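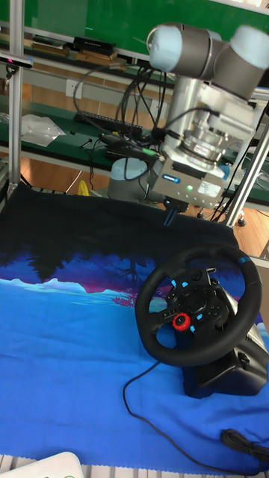

Robot arm and gripper above the table.

Home | News | Back issues | Join | Contact

Which box do we tick?

2022-09-30

I sat down with the new residents' survey last night, all 16 pages of it, and got stuck on question three. "Which community do you belong to?" it asks, and then you get Hotberg East, Hotberg West, or Conel. No Lustside! There are 865 of us on the electoral roll here (I looked it up) and as far as this form is concerned we live in somebody else's village.

I rang the council this morning and a very patient woman told me that Lustside was folded into Hotberg East for "reporting purposes", and that I was welcome to write whatever I liked in the comments box at the back. I asked whether the comments get counted with the rest and she said she'd have to check. I'm still waiting for the call, but I'll put it in the next issue if it comes.

I know some of you think it's only a name. But the answers go towards deciding where the bus money goes and which halls get help with their heating, and I can't see how they'd work out what we need if we're spread across other people's totals. The families up on Huamán Lane have it even worse, by the way, as their postcode puts them in Conel, across the river, and they've never voted there in their lives.

So what I've done is leave question three blank and write LUSTSIDE in capitals in the comments. You might prefer to tick Hotberg East and add a note, and that's fine too – just please send the thing back! The closing date is 20 October, and there are spare paper copies in the library porch, next to the leaflets. If you've already posted yours you can ask for a fresh one, and they'll cancel the first.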